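About Loltov Diagnostics

We started Loltov because we had stopped believing fault codes. A code tells you which circuit the control unit is unhappy with. It does not tell you which part is bad, and a lot of shops sell parts as if it did.

Our workshop in Bornden handles electrical and drivability faults only. We don't do tires, oil changes or bodywork. Most of the cars we see have already been somewhere else, and plenty arrive with a new alternator or a new sensor that fixed nothing.

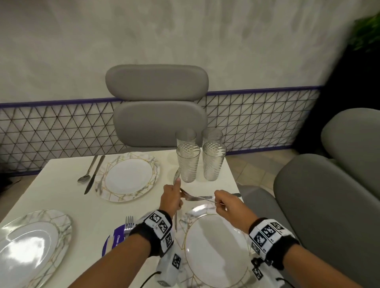

So we measure first. Voltage drop under load, current draw with the car asleep, and a scope trace if the fault comes and goes. The first 80 minutes are billed at a flat rate and you get the readings in writing, even if you take the repair elsewhere. Some people do, and that's fine with us.

We are wary of miracle fixes. Battery additives, plug-in fuel savers, "resetting the computer" to cure a misfire: we have tested several and would not put our name on any of them. We're not sold on every dealer software update either, and we'll ask what it is supposed to change before we install it.

A second shop, at Dunleavy, opened with 2 bays and takes hybrids and vans. Lasthorpe customers can leave a car there by appointment.

Neither shop sells extended warranties. Please don't ask for a quote over the phone from a code alone.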